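Two-arm table, shared workshop: safety check before powered work
Checked by: Kai-wen Tsang
Second reader: Veikko Partanen
Month: July
Marks used: OK, FIX (must be repaired before next use), WATCH (can be used, look again next time)

Please read the comments also when the mark is OK. Some of them are for the person who comes after me.

1. Base plates and columns
Mark: OK
Both arms stand on their own aluminum plates. I tried every plate bolt with the long key and none of them moved. The red caps on top are seated. The green lights on the plates only say that there is power. They do not say that the arm is safe to touch, and I ask that we stop using them in this way.

2. Table covering
Mark: WATCH
Brown paper is okay for this work but it must lie flat up to the front edge. If a corner lifts, a finger can catch it and pull the whole sheet. Change it when it is torn, do not put tape over tape.

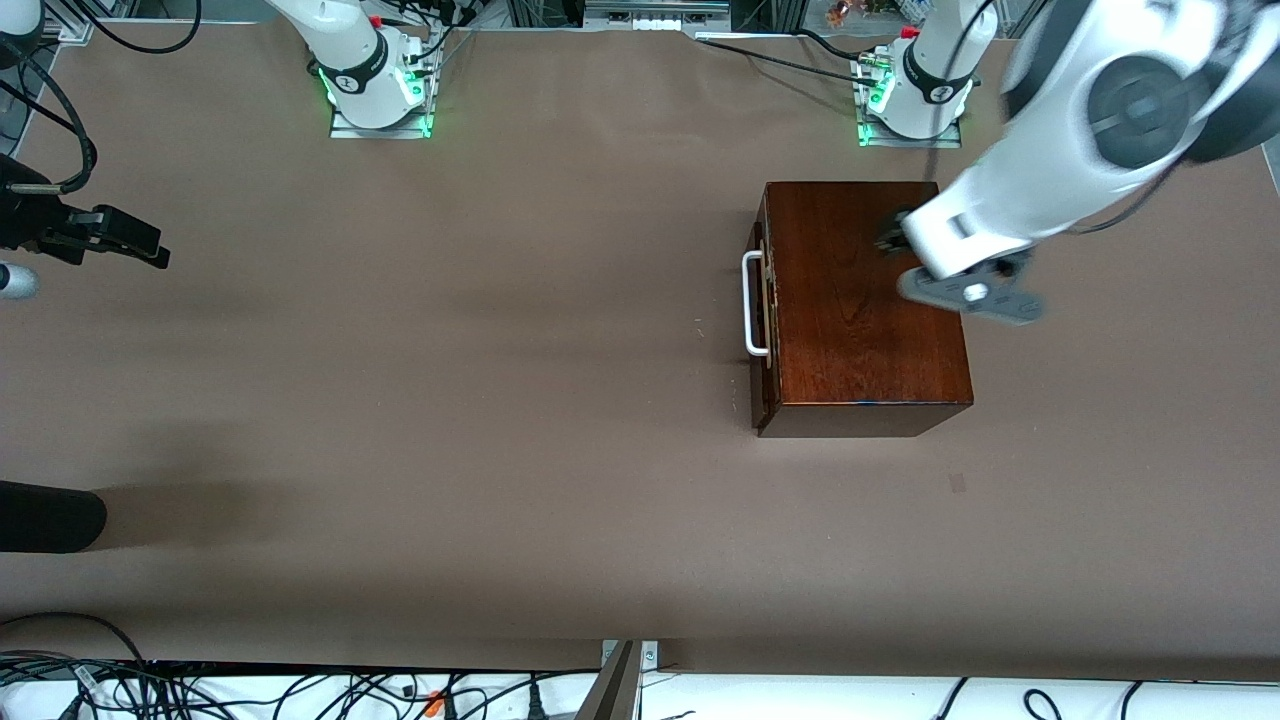
3. Cables at the front strip
Mark: FIX
There are too many cables in one place and they cross each other. I followed each one by hand with the power off and I needed 30 minutes for it, so in an emergency it is not possible to know which plug to pull. My request is to put a label at both ends and to tie the cables in groups, left arm and right arm separate. Veikko has a box of labels from the Dirnik build and says we can take from it.

4. Cables at the bases
Mark: OK
Enough slack for the full turn of the arm. I moved both arms slowly by hand through the range and did not feel any pull. No cuts in the jacket where I could reach.

5. Front bracket
Mark: WATCH
The clamp is tight. The plate on the top is a little angled, and I do not know if somebody wants it so. Please write it in the log if you change the angle, otherwise the next person will correct it back.

6. The wooden box
Mark: OK, with comment
Before the handle exercise, close the latch and try the handle by hand. The handle is metal and it stands out on the side, so an arm which comes in too low will hit it first. Keep the first run slow. Our speed setting in the Tovari program goes up to 100, and I want to see 30 or less until both arms have passed over the box one time without touching.
Comment from Veikko: I agree with the slow run, but save it as a preset. People forget to type it.

7. Emergency stop
Mark: OK
Pressed 2 times, once for each arm moving. Both arms stopped and held. The button must be in reach of the person who is standing, also when this person leans over the table.

8. Gripper fingers and screws
Mark: WATCH
Check with the fingers open and the power off. Touch each screw you can see in the brackets with the small driver, and do not force it. The finger tips must be clean and without burrs on the edge. I wiped them with a dry cloth. Please do not use the Woo cleaner on them until we know what it does to the material. 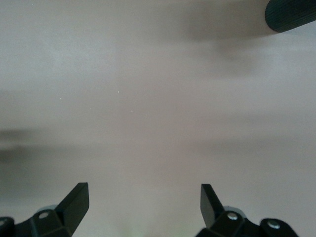 9. People around the table
Mark: FIX
The line on the floor is almost gone on the window side. Visitors come to look and they stand inside the reach of the arm without knowing it. New tape is needed. One person runs the arms, one person watches, and the one who watches does not use the phone.

10. Paperwork
Mark: OK
The log is in the Nadton folder, locker 1893. The last two entries have no name. Please sign.

Result: powered work is allowed at slow speed after point 3 is repaired. For point 9 I can wait until the tape comes, if somebody stands at the window side.

Comment from Veikko: I will do the labels tomorrow before 10:00. Do not plug anything back before I have finished.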